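Relocating with a Household: Handout 4
Temporary Housing, or Living Out of Bags with People You Love

Read before class. Bring your draft budget, even if it frightens you.

Last time we covered the shipment and why the sofa will arrive after you have stopped missing it. This week is the gap between the day you hand over the old keys and the day somebody hands you new ones. Most families plan for two weeks of gap. Plan for 30 days and pack for 35.

1. Who pays

Read the housing clause in your transfer letter before you book. Three phrases to look for:

"Reasonable and customary" - means the employer decides later.
"Lump sum" - means you decide now, and live with it.
"Direct bill" - means the hotel and the employer argue with each other. This is the good one.

Worked case. The Rathore household is moving to Banero with a lump sum of $3,000. Naveen Rathore finds a furnished apartment for $2,000 for the month, deposit not included. That leaves $1,000 for the deposit, the rental car and every meal eaten before anyone locates a saucepan. Work out what goes wrong first. (Hint: it's the deposit.)

2. Space

A suite has a door between the beds and the television. A studio has a curtain, or the memory of one. With a child under ten, pay for the door. Pick one flat surface that stays clear at all times and defend it. Everything else will fill up with chargers.

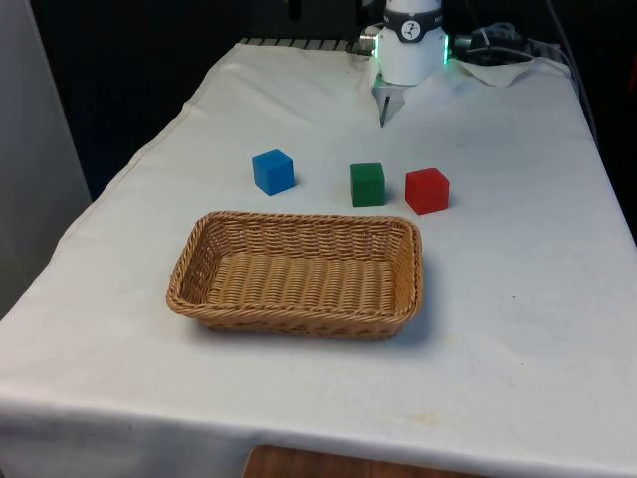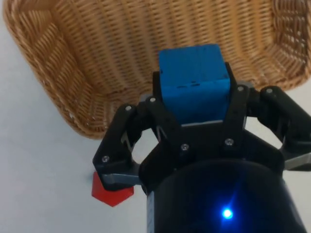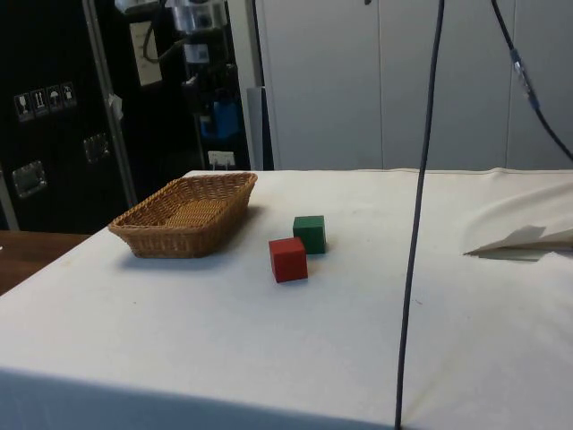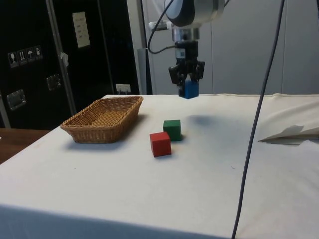 3. The first-week bag

One bag per person, carried by hand, never shipped. Medicines, school records, two changes of clothes, something to sleep with if you are small, something to read if you aren't. Papers go with the adult who loses fewer things. Settle who that is before the airport.

Tarun Kushwaha took this class last spring and shipped his passport to Minport. He has given me permission to mention it every term.

4. Kitchens

"Kitchenette" has no legal meaning I've been able to find. Ask for the number of burners and whether there's a freezer. If the answer is "microwave," budget for restaurants, and for how everyone will feel about restaurants by day nine.

5. Leaving early, leaving late

Get the extension rate in writing at check-in, while the desk clerk still likes you. Landlords slip, closings slip, and the painter in March becomes the painter in April.

For next time

Draft a one-page housing plan with a fallback. Read Aranda's chapter on school enrollment, skipping the part on boarding. Harish Chaturvedi takes the session on pets - bring vaccination papers, leave the pet.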